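Student Project Report
Department of International Studies, Degefa College
Submitted by Abrehet Tufa

Port Access and Shifting Alignment in Flandulholm

This report examines how Flandulholm has balanced its two larger trading partners after the renewal of the Bulberg port agreement in December. The project drew on 419 responses to a mailed questionnaire and six interviews with shipping agents and former trade officials.

Respondents in the coastal districts favored closer ties with Bulberg, while those inland preferred the older treaty with Grultik. Three of the interviewees expected the government to delay any formal choice until the harbor loans are repaid. The low rate of return from the northern islands limits these findings.
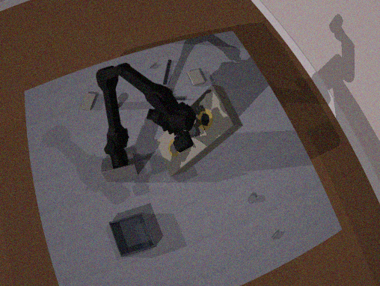

Which group favored closer ties with Bulberg?
Respondents in the coastal districts did.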